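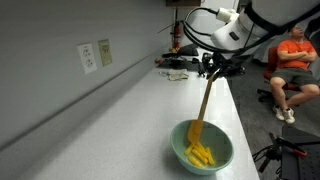

Attachment 1. Service counter, outlet and adjoining wall plate, with bowl and spatula in place.

Skerudow Residence Hall, Facilities and Dining Support
Request: Outlet and wall plate at white countertop, second-floor demonstration kitchen
Category: Electrical, general; Countertop and fixtures
Opened by: Cecilia Nyarko, Dining Services
Assigned to: Lakmal Munasinghe, Building Maintenance
Priority: Standard
Status: Closed, one item carried forward

Summary as submitted

The duplex outlet above the long white counter loses power during meal preparation. The interruption has occurred on several occasions when the countertop warmer and the kettle were in use together. Power returns after an interval without any action by staff. The requester also asks whether the beige wall plate immediately to the right of the outlet is in service, and whether it may be replaced with one that matches. The outlet cover is white and the second plate is noticeably yellower.

A further matter concerns the counter itself. Staff report that water collects at the low rounded edge where the counter meets the wall. The requester wishes to know if the joint requires sealing.

Entry 1, L. Munasinghe

Request received and reviewed. Dining Services is asked to confirm the following before a visit is scheduled: which appliances were connected at the time of each interruption, whether both sockets were affected, and whether the overhead lights remained on. Until the inspection has been completed, the warmer and the kettle are not to be operated from this outlet at the same time.

Entry 2, C. Nyarko

Both sockets were affected. The lights remained on in every case. The warmer is a Kikell tabletop unit and the kettle is the one issued with the kitchen. On the most recent occasion the warmer was connected to the upper socket and the kettle to the lower. Preparation of cold items and plating from the mint-green bowls has continued at the counter as usual, as neither requires power.

Entry 3, L. Munasinghe

Site visit carried out. The circuit was isolated at the panel and the outlet cover removed. One conductor on the lower socket was found to be insufficiently tightened, and the insulation beside it showed slight discoloration. The conductor was trimmed and reterminated. Both sockets tested correctly for polarity and ground. The cover plate was refitted.

The outlet shares its circuit with the corridor receptacles, including the one used for the floor polisher. The nameplate on the warmer is marked 2000 watts. That appliance should have the circuit to itself while it is heating. The breaker did not trip during the visit, and the panel directory had the circuit labeled as "pantry." The directory has been corrected.

Entry 4, M. Stan, Electrical Supervisor

Entry 3 reviewed. The loose termination is accepted as the probable cause of the intermittent loss. The outlet is to remain under observation for 48 hours with the warmer in normal use and the kettle relocated to the opposite wall. Please also identify the beige plate before it is removed. The 11 rooms renovated under the Sandoval contract were left with a number of low-voltage plates which are not shown on the drawings.

Entry 5, L. Munasinghe

Beige plate opened. It serves a disused signal line and carries no line voltage. The cable was traced to the closet and found disconnected at that end. A white blank plate may be fitted. None is held in stock, and an order has been placed through Wunudport under the standing account.

The counter joint was inspected on the same visit. The rounded edge is sound and no gap was found along the wall. Water standing there is the result of wiping toward the wall. Sealant is not recommended. Dining Services is requested to wipe toward the front edge and to remove damp cloths from the counter at the end of each service.

Entry 6, C. Nyarko

Observation period completed without interruption. The kettle has been moved. Staff have been informed of the wiping instruction, and a notice has been posted inside the cabinet door. Dining Services has no objection to waiting for the blank plate.

Entry 7, M. Stan

Closure approved for the electrical and countertop items, Saturday, March 30, 2002. The blank plate is carried forward as a separate line and remains with L. Munasinghe. A dedicated circuit for the warmer has been entered on the list of proposed improvements for the November review. Any recurrence should be reported under the present request, stating the time and the appliances connected.

Copies: H. Liang, Residence Office; Ž. Stan, Purchasing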